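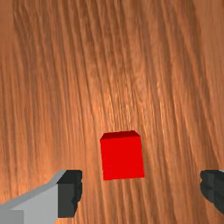
Notebook, Kuvgate sim bench, January

Wrote up the wrist-view rules properly this morning. They have been living in three different message threads and each one says something slightly different. The cube task is the reference for all of them: red cube on the wood-grain table, gripper fully open, cube past the fingertips and in the open span between them. It is the plainest task we have, so if a rule can't be stated for that one it probably isn't a rule. Note that the cube in the reference view sits nearer the left pad than the right, and it is turned a few degrees. That is allowed. Dilwyn had been marking starts like that as faults and throwing them out, which explains why his batch looked so tidy and then did so badly against mine.

Rules as agreed with Dilwyn Meredith and Eleri Mathias:

Start pose. Fingers fully open before the first logged step. If the gripper is still opening when logging begins, discard the episode, don't trim it. Trimming leaves the step counter wrong and the Brerkovau importer doesn't notice.

Object in view. The whole cube has to be visible from the wrist camera at the start. Partly behind a finger counts as a fail. Off center is fine, as long as it is between the pads.

Fingers in view. Both fingers have to show at the start, even if one only just comes in at the side. We went back and forth on this. Dilwyn wanted equal amounts of each finger. Eleri pointed out that the camera mount on the real arm at Braltlow isn't centered either and the offset in the sim was put there on purpose. Equal framing is dropped. If a finger is missing altogether, stop and check the mount transform before doing anything else.

Randomization. Position and yaw of the cube only. Table texture stays fixed for this set. Lighting stays fixed. Anyone who wants to vary those makes a new set with a new name. Do not add it to this one under a flag. I did that last fall and spent two days pulling it apart again.

Seeds. Written to the header of every episode, and to the run sheet. Both places. If they disagree, the header wins and the run sheet gets corrected in ink with initials.

Shadows. The reference render gives no clear shadow under the cube. Eleri asked whether that is a fault. Left it open for now. My view is that we should decide once, write it down, and keep the whole set the same. A set that is half one way and half the other is worse than either. Open item, hers.

Naming. Task, table, seed, operator initials. No "final", no "new", no "test2". Anything in the shared folder without initials gets moved to the holding folder at the end of the month.

Force limits. Same limits in the sim as on the real arm, even where the sim doesn't need them. Probert (the grasp policy, not the old logger of the same name, which should be renamed) learned to squeeze hard in the unlimited runs and we had to retrain. Limits now sit in the shared config, read only. If you need to change them, ask, and put the reason in this book.

Review. Two people look at the first frame of every batch before training starts. The operator can be one of them. Takes a few minutes with the contact sheet script. Dilwyn says the script stalls on anything over 4000 episodes, so split the batch until that gets fixed.

Afternoon. Ran the checker with the new start rules over the December batch. It flagged 6 episodes, all of them for fingers not fully open at step zero. Same operator machine each time, so I suspect the reset delay there. Raised it to match the others. Have not rerun yet.

Also found the yaw range in the config is in degrees and the comment beside it says radians. Fixed the comment. Value was right.

To do
- rerun December seeds after the delay change
- rename old Probert logger
- shadow decision (Eleri)
- print the start pose rules and tape them by the bench at Braltlow
- ask Dilwyn for his discarded starts, most of them can go back in

2 comments
Shares: 2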